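Zivora Car Listings, README

Zivora is a table of used car listings, put together so that people who want to study asking prices have something clean to start from. It covers small and mid-size passenger cars only. Vans, pickups and motorcycles were dropped before the first release.

What is in the download

There are 2 files. The first, listings, has 3178 rows, one per car. The second, trims, has 358 rows and maps the trim names dealers use to a shorter set of names that we settled on. Join them on trim_id. Both are plain comma-separated text in UTF-8 with a header row.

Columns in listings

listing_id - a number with no meaning outside this table
make, model - lower case, no accents
model_year - four digits, as given by the seller
trim_id - links to trims, blank if the seller gave no trim
body - hatchback, sedan, wagon or coupe
fuel - gasoline, diesel, hybrid or electric
power_hp - horsepower, whole numbers
odometer_mi - miles, whole numbers
asking_price - US dollars, no cents
days_listed - capped at 60
region - one of the Skokent region codes

Where the rows came from

The listings were collected through Crichton, a dealer feed that sends out one update every Saturday. Private sellers are not in the feed, so they are not in the table either. Prices are asking prices. We have no record of what any car sold for, and a listing that disappears from the feed may have been sold, moved to another lot or taken down for some other reason.

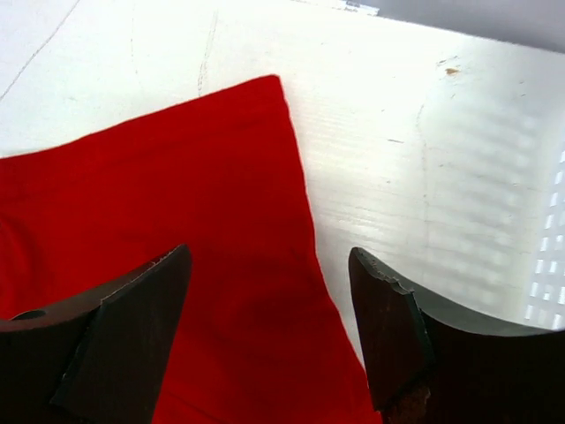
Power figures need some care. Sellers of European cars often type the metric figure in the horsepower box, and the two are close enough that a bad value doesn't stand out. We converted the ones where the seller wrote the unit next to the number and left the rest alone. If your work depends on power, check it against trims, where the column rated_hp was filled in by hand.

Cleaning

Duplicates were removed when make, model, year, odometer and region all matched. The row with the later update was kept. Odometer values under 10 were set to blank unless the car was listed as new old stock. Text descriptions written by dealers were read for trim names and then thrown out, along with phone numbers and street addresses.

Known problems

Hot hatchbacks are overrepresented, mostly in two of the coastal regions.
Wagons sold as "estate" were sometimes coded as hatchbacks. We fixed the ones we found.
Electric cars have no battery size column.
The cap on days_listed hides how long slow sellers really sat.

Loading

The Unano reader opens both files without any settings. In a spreadsheet, import trim_id as text or the leading zeros will be lost.

Changes

May release - added region, fixed body codes for wagons, removed a column of color names that was blank in most rows.

Terms

Free to use and share, including in paid work, as long as the name Zivora stays with the files. Corrections to trims are welcome - send the trim_id, the old value and the new value, one per line.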